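Week 4 Handout: Reading a Paved Surface
Site Studies I, with Bevan Nepia

Welcome back, everyone! Before we go out to the Trurkano grounds in May, I'd like you to get comfortable with joints, which sound dull and which I have loved for most of my working life. Concrete shrinks as it cures and moves with the temperature, so builders put in lines where it can crack or shift without making a mess. On a big open apron those lines will often lead your eye toward the buildings, and you should sketch them first, before any windows or roofs.
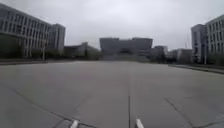

1. Curves and edges

Straight joints are easy enough to draw. Curved ones take patience, particularly where a straight joint runs into one, and I'd like you to mark every such meeting point on your plan (a small circle will do). Then follow the slab outward until you reach a curb or planting, and note how the paving stops.

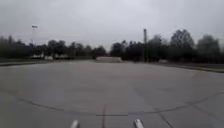 Fig. 2. Curved line with straight joints meeting it, open paving toward the trees.

2. Covers, wear and daily use

Your survey sheet has a column for access covers, and last year a good many of you left it blank. Please don't! A cover interrupts the slab, and water and grit like to collect along its rim.
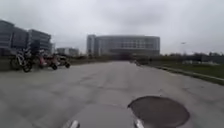 Wear is the part of the survey that asks for the most judgment, and I would much rather read a slow, fussy paragraph from you than a single word like "fair." Record cracks, patches and streaks separately. Write down what is set into the paving, like the big round manhole cover, and also what is only standing on it, like the scooters at the left, as parked wheels are part of how a place gets used.

For next time: read the Cartwright chapter through page 130, and bring 2 sharp pencils and your sheet. Allow 30 minutes for the sketch.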